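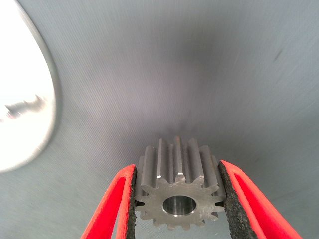

Figura 1. Piñón de dientes rectos con taladro central liso.

4. Preparación del puesto y revisión de los piñones

La presente sección establece el procedimiento para disponer el puesto de trabajo y revisar los piñones antes de su montaje en el reductor Plodis. Su lectura es obligatoria para el personal de nueva incorporación. Las referencias 721 y 163 siguen el mismo procedimiento, salvo en lo indicado en el punto 4.3.

4.1 Disposición del puesto

1. Retire de la superficie de trabajo las piezas de la tanda anterior y anote su salida en la hoja Twal.
2. Extienda el paño gris de modo que cubra la zona de revisión. Alise los pliegues con la palma de la mano, desde el centro hacia los lados.
3. Examine el tejido a contraluz. Si encuentra virutas, sacuda el paño fuera de la sala y vuelva a colocarlo.
4. Compruebe que ningún conector quede tirante bajo el borde de la tela.

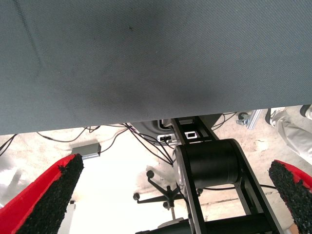 Figura 2. Borde del paño y conectores próximos.

Nota: las sombras y manchas leves del tejido no obligan a sustituirlo. El paño se cambia cuando presenta grasa, cortes o hilos sueltos – en caso de duda, consulte con Mateja Atanasov, responsable de consumibles.

PRECAUCIÓN: no utilice aire comprimido sobre el paño. Las partículas metálicas pueden proyectarse hacia los ojos.

4.2 Revisión visual

1. Tome el piñón por el dentado, sin tocar la pared interior del taladro.
2. Observe la cara frontal. Se admiten marcas finas de mecanizado y roces superficiales; no se admiten golpes que alcancen la raíz de un diente.
3. Recorra el borde del taladro con la vista. Debe ser nítido y circular, sin rebabas.
4. Deposite la pieza sobre el paño con una cara plana hacia abajo.
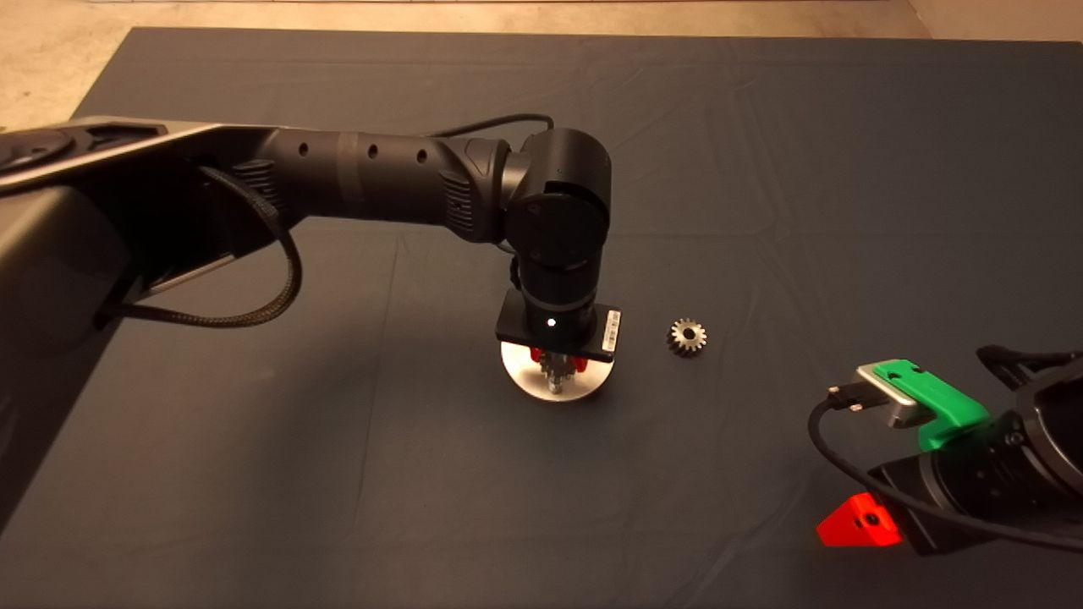 Las piezas aceptadas se agrupan a la derecha del operario y las dudosas a la izquierda, con separación suficiente para que no se toquen entre sí. El paño debe quedar asentado antes de formar los grupos. Las arrugas y marcas de doblez poco pronunciadas, como las que conserva la tela gris oscuro de esta superficie, son aceptables siempre que el piñón apoye por completo y no ruede.

4.3 Registro

1. Anote en la hoja Twal la referencia, el número de tanda y el resultado.
2. Para la referencia 163, adjunte además la ficha Getley firmada.
3. Entregue las piezas dudosas a Farzana Dewan o, en su ausencia, a Dexter Kincaid, antes de las 14:00.

Nota: las tandas superiores a 1.296 piezas se dividen en 2 registros independientes.

PRECAUCIÓN: no retoque con lima una pieza dudosa. Toda corrección corresponde al taller de Pernine.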